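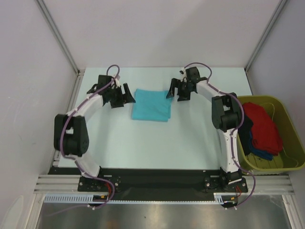
Rain from before six this morning, wind out of the southwest, and the stain on the back bedroom ceiling has grown again. I drew a pencil line around it last night with the time written beside it, and at breakfast the damp had crossed the line on the chimney side only. The other edges had held. Went up into the attic with the lamp and lay on the boards to look at the underside of the slates. The whole roof depends on overlap, and the margin is smaller than people assume. The turquoise cloth, folded almost square, has one layer showing as a narrow strip past the layer above it on the right side, and a course of slates seen edge-on is much the same thing: the lower one has to run out from under the upper one far enough that water leaving the top piece lands on slate and not on a joint. If the strip is too narrow, wind drives the water back up under it. I suspect that is what is happening beside the chimney, where the courses were cut to fit and somebody shorted the lap.

Measured what I could reach from inside. The battens near the chimney are spaced wider than the battens over the rest of the slope. The difference is small but it is consistent, and it starts at the same rafter where the wood changes color. So that section was rebuilt at some point, and whoever did it set the battens by eye or worked from a larger slate than the one they ended up using. Same slate, wider spacing, less lap. The nails in that section are galvanized steel. Everywhere else they are copper.

Dry rafters on the north side. Damp on two rafters on the south side, both within arm's length of the chimney. No smell of rot. Pushed a screwdriver into the worst of it and it stopped where it should.

Telephoned Pavlović at nine. They cannot look at it until the wind drops, and they want a slate count for the rear slope before they will quote. I told them I had one from the survey: 1,542 for the rear slope, of which 173 were listed as slipped, cracked or patched. The man asked who did the survey. I said Ingvar Hauksdóttir, and he said that was fine and he would work from it. He asked whether the slates were Isesel or Cornodham. I did not know. He said Isesel splits thinner and rings when tapped, Cornodham is thicker and gives a dull sound, and the two should not be mixed in one course, as the thicker one holds its neighbor off the batten and leaves a gap.

Tried this afterward with the loose slates stacked behind the shed. Most of them ring. A few do not, and those are visibly thicker at the edge. I put the dull ones in a separate pile. If the patch beside the chimney was done with a mixture, that would be a second fault on top of the first, and it would explain why the leak is worse in wind than in heavy straight rain.

Set the bucket under the drip at ten and read it at one. Nearly 3 inches in the bottom. Emptied it and put it back in the same spot with a chalk mark around the base, so the next reading will compare. By four it had taken much less, the wind having moved around to the west, although the gauge in the yard showed the rain had kept up. I am now fairly confident that direction matters more than volume.

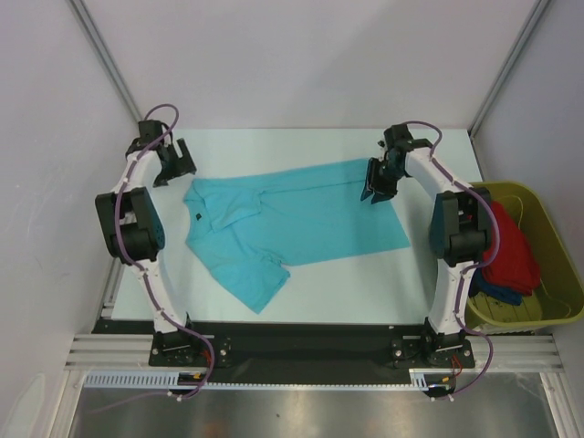
The flashing is the other candidate and I have not ruled it out. From the yard with the binoculars, the lead along the uphill side of the chimney looks sound. The stepped pieces down the side are harder to judge. One of them stands away from the brick at the top, and the mortar that should be holding it is missing. Water running down the brick would go straight behind it. In a southwest wind that face of the chimney takes everything.

What I would like is a way to separate the two. If it is the flashing, then running a hose on the brick alone, with the slates kept dry, should produce the drip. If it is the lap, a hose on brick alone should produce nothing. Ingvar did it this way on the house at the end of the lane and found the fault in an afternoon. It needs two people, one on the hose and one in the attic, and a calm day. I will ask.

Wrote to Perkholm about copper nails. Their list gives them by weight and by length but does not say whether the heads are flat or slightly domed, and a domed head will lift the slate above it. Asked for a sample of each length before I order. Also asked about lead in short rolls. The price for a full roll is unreasonable for one chimney.

Reread last January's entries this evening. The stain is mentioned in 3 of them, each time after wind, and each time I put it down to condensation. I had even noted the direction once and drawn nothing from it. Copied those dates onto the inside cover so that Pavlović can have them with the slate count.

Ten at night. Bucket reading low, wind west and dropping. Drew a second pencil line around the stain outside the first and wrote the time on it. Moved the bed away from that wall. The plaster there is soft to the thumb along the edge of the window frame, and I will have to cut it back before anything is painted. Lamp needs a new battery.

We use cookies to improve your experience on this site. By continuing to browse you agree to our use of cookies. Accept | Manage preferences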